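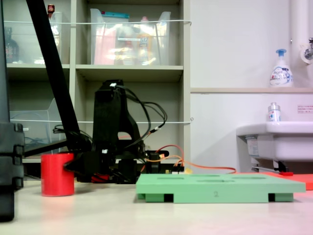 Keisha Marchetti

May 21, 2022

Re: Visit to the Kadano workshop

Hello all,

Answering Gwendolyn's questions below for the whole list, as three people have now asked me the same things off-list.

Gwendolyn Boateng wrote:

> I couldn't get to the Kadano visit and would like to hear how it went.
> Mainly: did they show the arm doing anything, or was it all slides? And
> is it the sort of thing we could have at the Wamenholm open day in
> September, or does it need a proper lab round it? I would also need to
> know how long a slot to leave. Last year we gave the Hutchins people
> 50 minutes and they had run out of things to say by half past.
>
> Gwendolyn

There were no slides. We had a short talk in the corridor about where to stand and then went straight in. The arm is on an ordinary table in a room with a sink and a set of shelves behind it, so no, it doesn't need a proper lab. The photo with this message has the gripper up against the red cup. That was the job they kept coming back to: pick up the cup, carry it across, put it down, go back to the start. The green tray with the 2 on it was for a separate job, which we only saw towards the end.

They ran the cup 8 times while we were there. It failed twice. On one of those the fingers closed too high and the cup tipped over, and on the other the arm stopped short and had to be sent home by hand. I mention it for the open day — people who come expecting it to work every time may be put out, and the person giving the talk should say beforehand that it won't. Our group enjoyed the failures more than the rest, to be fair.

What the arm does has been learnt from a person guiding it through the job over and over. They said 2000 runs for the cup, spread over the winter. One of our lot asked what happens if you swap the cup for a different one and they let him try it with his own mug, handle and all. It went for the right place but couldn't get a hold.

Practical points for September:

Space. One sturdy table and room behind it for the person running things. Visitors stood in a half circle at the front, 5 at a time, and I wouldn't go above that. The rest of us waited in the corridor and swapped over, which was slow.

Noise. Very little. You could talk over it in a normal voice.

Cables. There are a lot of them, some loose at the back of the arm and orange ones along the table. At Wamenholm the sockets are on the window side, so the table would have to go there and we would lose the display boards.

Time. It took them most of the morning to set up when they moved rooms, so they would want to come in the evening before. Each group had 20 minutes and that felt right. I would not book another 50.

Cost. They didn't ask for money. They would like their van parked near the door and somebody to help with carrying.

One thing I couldn't find out is whether Sendo, who did the software, need to be asked separately before it goes on show anywhere else. Gwendolyn, you dealt with them over the spring newsletter — could you write to them? I'll go back to Kadano about dates once you have heard.

If anyone else who was there took notes on the tray job, please send them to me. I was out in the corridor for half of it.

Keisha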